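Search the guides Search Clear

How to Sweep Down and Re-Cover a Shared Worktable

Stusico Workshop Guides
Last reviewed: June 22, 2026
Shares: 180 | Comments: 3

This guide sets out the procedure for cleaning a large worktable that is covered in brown paper and marked into squares with blue tape. It applies to all tables of this type at the Minositz building and may be followed at any other site where paper coverings are in use. Users are asked to read the whole page before starting.

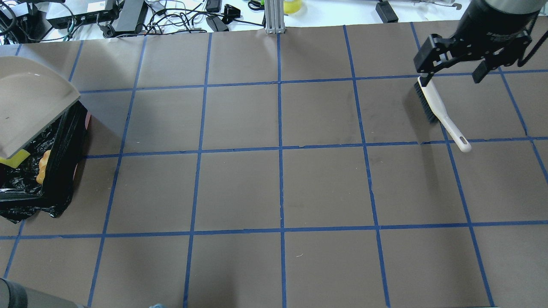 Hand brush and dustpan at the papered table.
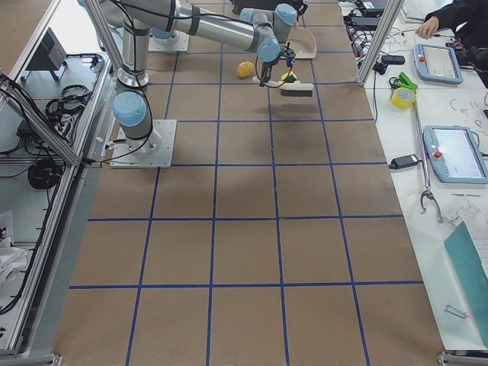 Sherif Cherkaoui has remarked that the squares are the best part of the arrangement, as a person who is called away halfway through can come back and see at once which row was being swept. He would add only that the tape should be checked before the brush goes anywhere near it, for a lifted edge will collect crumbs faster than any corner of the room.

What you will need

- A hand brush with dense bristles
- A plastic dustpan with a wide lip
- A bin with a liner already fitted
- A small sponge
- Blue painter's tape
- A roll of brown paper, if the covering is to be changed
- A soft pencil and a long straight edge

Brushes that have been used on floors must not be used on tables. Where a site keeps both kinds, the table brush should be hung separately by the hole in its handle or, if it has none, kept flat in a drawer.

Part one: clearing the surface

1. Remove all loose articles from the paper and place them on a side table or shelf. Small items such as sponges and play food should be gathered first, as they roll or are easily swept off with the dust.

2. Sort what has been removed. Articles that belong to the table go back in their own box. Articles that are broken or badly soiled go in the bin. Where the owner of an article is not known, it should be kept on the shelf until the end of the working day.

3. Check that the bin liner is properly seated. The liner should be folded well over the rim so that it does not slip down when the dustpan is emptied. A liner that gathers on the table around the foot of the bin should be pulled up or exchanged for a smaller size.

4. Leave cables and power supplies where they are. They are not part of the area to be swept, and dust near them should be dealt with separately using a dry cloth.

Part two: sweeping

5. Begin with the row of squares furthest from you. Hold the brush low, with the bristles resting lightly on the paper, and draw it towards you in short strokes. Long strokes tend to throw fine dust over the edge.

6. Work along the row, one square at a time, and bring the debris into the nearest corner square before moving to the next row.

7. At each line of tape, sweep along the line first and then across it. Sweeping straight across a raised edge will loosen it.

8. Set the lip of the dustpan flat on the paper and brush the debris in. Move the pan back a little and brush again, as a thin line of dust is usually left behind on the first pass.

9. Empty the dustpan by lowering it into the bin and tapping it gently against the inside of the liner. Wipe the pan with a dry sponge before putting it away.

A wet sponge must not be used on the paper. Marks that do not brush off may be left until the covering is next changed, unless they are sticky, in which case a patch of fresh paper may be taped over the square concerned.

Part three: renewing the paper and tape

Creases alone are no reason to replace the covering. It should be replaced when it is torn, stained through or no longer lies flat. At Minositz this is done in July and again in the winter closure.

10. Lift the old tape slowly, folding it back on itself. Roll up the old paper from one end so that any remaining dust is held inside the roll.

11. Lay the new sheet and leave it for 60 minutes before taping. Paper that has been tightly rolled needs time to settle, and tape laid too early will pucker.

12. Pencil in the lengthwise lines with the straight edge, followed by the crosswise lines. The squares need not be perfect, but the lines should be straight enough to sweep along.

13. Apply the tape in full lengths. Two people are required for the longer runs, one to hold the end and one to press down. Joins in the middle of a line should be avoided.

14. Press each crossing firmly with the thumb.

A full change of covering takes around 2 hours, including clearing and sweeping. The work should be entered on the sheet kept with the paper roll. Requests for new rolls are to be sent to the stores desk on extension 495.

Comments (3)

Lūse
We have been using the same paper on the long table at Pravasier since the spring and it has held up well, except at the end nearest the door. Is it acceptable to replace only one end, or must the whole sheet be changed?

Stusico Workshop Guides
One end may be replaced if the join falls under a line of tape. Please overlap the two sheets by the width of a hand.

T. M.
Step 7 was useful. I had always gone straight across and wondered why my tape never lasted.

Leave a comment | Share this page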